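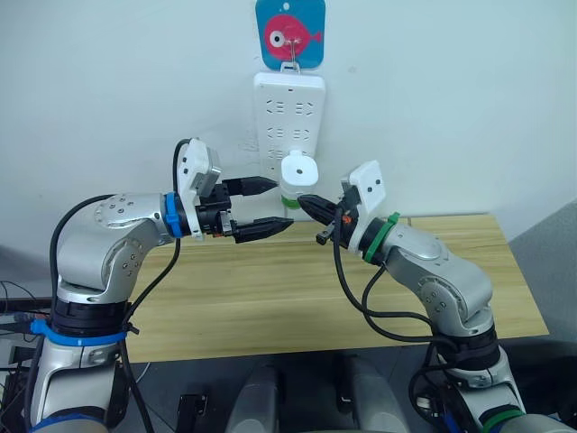 Two arms over a light wooden table, with a power strip on the wall behind.

I want to say a word in favor of the landline. I know, I know. I'm 34 and I sound like my grandfather, but hear me out.

We got ours put back in last December, after a storm knocked out the cell tower up the ridge and we spent 3 days driving to the Stockdale gas station to find out if my mother-in-law was okay (she was fine, she was playing cards). The man at the phone company asked me twice if I meant internet. No, I said, a phone, with a cord, that sits on the shelf by the stairs and rings.

And it rings for the whole house! I had forgotten that part. When I was a kid a call was everybody's business. My dad would pick up, talk to my friend for ten minutes about the river and the ball game, and only then holler up to me. My friends knew my dad because of that phone. I have no idea who my own daughter talks to, and her friends couldn't pick my voice out of a crowd. They text her from the driveway – they don't even knock.

People tell me it's one more bill. It is, and I grumble when it comes. They also tell me it's nothing but sales calls, and for the first month that was pretty much true. I talked to a very nice lady about gutters. But then my aunt found out we had the number, and a neighbor, and my old roommate Senan, who hates video calls and had more or less dropped out of my life. Now he calls on his lunch break and we talk about nothing for half an hour. I can't walk around the store while I do it. I can't look at the news. I sit on the bottom stair with the cord pulled across my knees and I listen to the man.

I'm not giving up my cell. I like maps, and I like pictures of my nephew. I just think we were in an awful hurry to rip the other thing out of the wall, and we let the phone companies tell us it was our idea. If you still have a jack behind the couch, try plugging something into it before they come and take it away.

Comments (3)

Zineb Zaki
We kept ours the whole time and my kids think it's a toy. My son answers it "front desk." I would not trade it.

ridgeroad_pat
Nice thought but mine went up to 34 dollars a month and crackles every time it rains. I'm out.

Dorie M.
The gutter lady called me too!! Did you get the gutters?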